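Setting the Green Table: Notes on Dishes, Colour and Order

The purpose of this post is to record how the tableware for our shared Wednesday lunches is selected and laid out. Several readers of the Kostia household pages have requested the particulars, and Ekene Adeyemi has asked that they be kept in one location.

Bowls are considered first, as they occupy the most room. The preference in this household is for greens and teals in more than one depth of colour, with a wide, shallow form favoured for salads and a larger bowl reserved for rice.
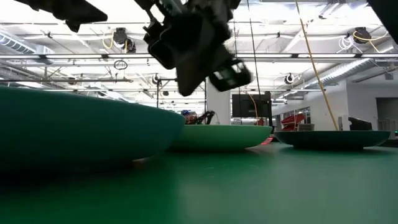 Plates and Small Dishes

The coloured clear plates were a later addition. Birthe Thorlacius favours orange and green, and it is her view that a tinted rim helps each guest to recognize a place at the table. Opaque plates in pink and dark teal remain in service for the main course. The full set, with replacements, came to $105, a sum I consider reasonable.

One piece to a plate is the rule for laying out. A single stick of yellow on orange, or a pale one on green, reads clearly from any seat.

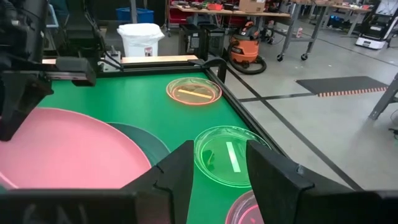
Storage has required more thought. Large plates are stacked by diameter on the lowest shelf, and the clear pieces are kept apart from them with a tea towel between each layer. Noemi Fabbri recommended felt dividers from Larnia, which were tried for 20 days and returned.

Where the colours are to be matched, blue is placed with blue and pink with pink. The large teal plate is set to one side for serving.
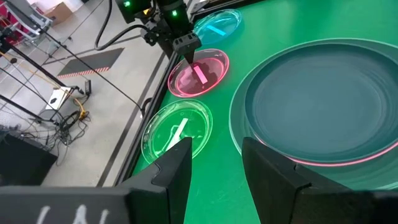
Washing up is done by hand in lukewarm water with a soft cloth. Abrasive pads are not used on the clear pieces. Olumide Adeyemi has charge of the drying rack until the end of July, after which the duty passes to me.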